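Drallberg two-arm bench kit: a term with the university club
Posted Jul 3, 2025

I was asked to review this kit because our robotics club bought one, and because I had been the person arguing against it. The club meets in a lab at Silham, and the plan was to give the student projects something with two arms so that they could enter the bimanual category of the Lekota open, which runs in August. I still think the money could have gone further elsewhere. I have tried to be fair.

The kit costs 2108 pounds if you take the fingertips and brackets ready printed, and 2000 if you print them yourself. We took the cheaper one. What you get is two arms, two parallel grippers, the mounting hardware, a power supply, more cable than you would think possible, and a licence for the Brirkari recording software that runs for a year and then has to be paid for. The renewal price is not on the box or on the website. I had to write in and ask, and the answer was 554 pounds. For a club that lives on subscriptions and a small grant, that should be printed in large type on the front page.

Setting up took most of an evening. The instructions assume you have done it before. The diagrams for the left and right arm are mirror images of each other, except for one page where somebody has plainly pasted the left one twice, and we bolted the second arm down, took it off and bolted it down again. Calibration is a separate program with its own password. Once it is done it holds fairly well, though I would check it at the start of each session whatever the manual says.

The grippers are the best part. They are plain black units with room to bolt things on, and the red printed fingertips come to a point, so you can get at the edge of something thin. Our students settled on a simple two-part job for their competition entry: pick up a flat black piece with one arm, bring it over to a small tray-like box with a white rim, and fit the two together. It sounds like nothing. It is a miserable thing to get right, and I would recommend it to any club that wants to find out what its equipment is made of.

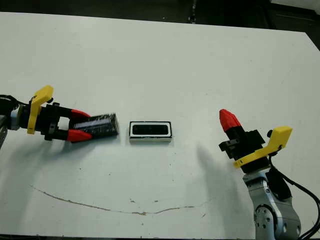 The trouble with a job like that is that small errors add up. If the left arm picks the piece up a little crooked, it arrives a little crooked, and the right arm has to either correct it or hold the box steady while the left has another go. The kit gives you no force sensing in the fingers. All you have is motor current, which Brirkari reports as a percentage without saying a percentage of what. Two of our students spent three weeks writing a crude "am I pushing too hard" check on top of it. It works well enough on the bench. I would not call it a feature of the product, although the Drallberg page does list "touch-aware gripping" and I would like to know who wrote that.

Printing your own fingertips saves money only if your time is free. The files are supplied in two versions and the newer one does not fit the older finger block, which of course is the block we were sent. A bit of filing sorted it out. The screws are soft, too. Buy a bag of better ones before you start.

Then there is the software. Brirkari will record a person driving the arms by hand, store each run and train a model from the recordings. The sales page says that 20 recorded runs are enough for "a simple task". Ours wanted a good many more than that before it did anything you would show to a visitor, and moving the box a hand's width from its usual place was enough to confuse it. I don't blame the students for this and I don't entirely blame the software. I blame the sentence on the sales page. People aged nineteen read that sentence, plan a term round it and then think they have done something wrong.

Playback is decent. You can step through a run and see both arms moving against the wrist view, and the students learned more from that than from any lecture of mine. Exporting the data is another matter. It comes out in Brirkari's own format, and the converter is a script on a forum, last touched two years ago. We got it going. A school club without a programmer would not.

I should say something about whether it teaches robotics, as that is what it is sold for. Partly. Students using the kit as intended learn to drive the arms smoothly, to keep their recordings tidy and to be patient. Those are useful habits. They do not learn much about why the arm goes where it goes, as all of that is tucked away behind a button marked Solve. I made our lot work out the joint angles for one arm on paper before I let them press it, and there was a good deal of moaning. If you run a club, I would do the same, otherwise you end up with people who can operate one product from one maker.

The wrist cameras are sharp enough and the view down over the fingertip is handy for lining things up. They also pick up whatever is going on behind the table, and that did our models no favours. Drallberg's advice on the matter is to "use a consistent background". We share a lab with other people and other projects, so that is not advice we can follow very often.

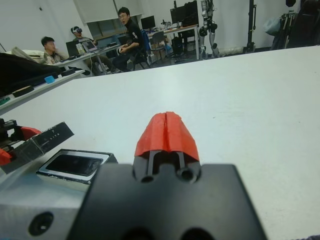 Silham second-year: the background thing is real but I think the review is too hard on the 20 runs claim. My group did get a usable result from a small set once we stopped changing who was driving. Everyone moves the arms differently and the model tries to learn all of us at once. Pick your steadiest driver and keep them on it. I agree about the export, I lost a whole weekend to that script. And the joint angles on paper were worth doing, though I was one of the people moaning.

I'll take the point about drivers, and I have asked for it to go in the club notes. It still seems to me the sort of thing the maker ought to say, considering they are the ones quoting the number.

On support: I wrote to Drallberg four times over the term. The first two answers were quick and helpful. The third told me to reinstall. The fourth hasn't come. The spare parts list is good, with sensible prices for single fingers and brackets, and the one replacement cable I ordered turned up within the week. Motors are sold only in pairs.

Cables deserve a grumble of their own. They leave the arm in big loops, and the clips in the bag are too few and too weak to hold them in. We used reusable ties at each joint and left plenty of slack. Leave too little and the wrist stops short of where the software thinks it is, and you will spend an hour blaming the calibration.

Would I buy it again? With the grant we had, no. I would buy one arm of this sort, spend what was left on sensors and let the students build up to a second. If your club has already decided on two arms and a competition to take them to, the hardware is sound and it will put up with beginners. Print the fingertips yourself, get the older files, budget for the licence in year two and ignore anything on the sales page with a number in it.

Three out of five for the arms and grippers. Two for the software, and that is with the playback pulling it up. I'll add a note after Lekota if the entry gets as far as the bench.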